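What Does a Robot Helper Cost? How Grown-Ups Plan and Shop for One

Have you ever saved up for something big? Maybe a bike, or a really good set of paints? Then you already know the first step in buying a robot. You have to work out what you need, what it costs, and what you can do without.

Let's follow a make-believe shopping trip for a cooking club that wants a robot arm in its kitchen!

Step 1: Pick the job

A robot arm can't do everything, so the club starts with one question. What do we want it to do? "Help in the kitchen" is much too big. "Pick up a bowl and set it down on a cutting board" is a great job to start with, because you can tell right away if the arm did it.

Once you know the job, you can write a list. How heavy is the bowl? How far away is it? Is there anything nearby that the arm could bump?

Step 2: Measure the space

Grab a tape measure! Kitchens are crowded places. There are toasters and jars and towels, and they all take up room. An arm needs space to swing and bend, and its base needs a spot to stand where it won't wobble. It needs room above the counter too, which is easy to forget. Think about your own elbow when you reach over a tall box of cereal to get the jam.

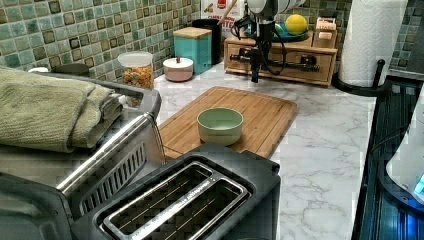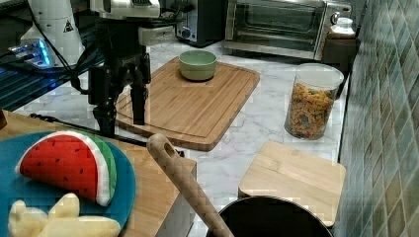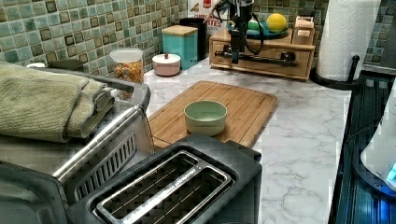 A robot arm reaches down over a kitchen counter. Can you find the green bowl in all three pictures?

Look at how much else is on that counter. If you were planning, would you move the toaster, or look for an arm that can work around it? Moving a toaster is free. A longer arm costs more. Planners love the free answer!

Step 3: Choose the hand

The part at the end of the arm that grabs things is called a gripper. The one in the second picture has two fingers, a bit like your thumb and pointer finger. Two fingers are good for lots of simple jobs, like holding the rim of a bowl. Other grippers have more fingers, or a suction cup that sticks to flat things. Fancier hands usually cost more, so go back to your job from Step 1 and ask if you really need one.

Step 4: Add it all up

Now for the math! Our club has found a pretend arm called the Kevetti. It costs $1,642. Is that the whole price? Nope! The club also needs a Travero gripper for $518, and $300 for the extras: a stand, cables and a big red stop button.

Kevetti arm: $1,642
Travero gripper: $518
Stand, cables and stop button: $300
Total: $2,460

See how far the total is from the price of the arm? That's why a budget has a line for every single thing. (A budget is just a plan for your money, written down.)

Step 5: Plan for later

Robots need looking after, just like bikes do. Cables wear out. Finger pads get worn and slippery. A smart club puts a little money aside each month for repairs. If they start saving now, they could have a nice pile by August.

They should plan for time, too. Somebody has to set up the arm, teach it the job and try it again and again. That can take weeks, and a grown-up who knows the machine needs to be there whenever it's switched on.

Your turn!

Choose one small job in your own kitchen. Draw the counter from above and mark everything that stays put. Then draw a robot arm and see if it fits. Write a shopping list with a made-up price next to each thing, and add it up.

Is the total too high? Cross off one thing and try again. Grown-up planners do that all the time, and they use erasers too!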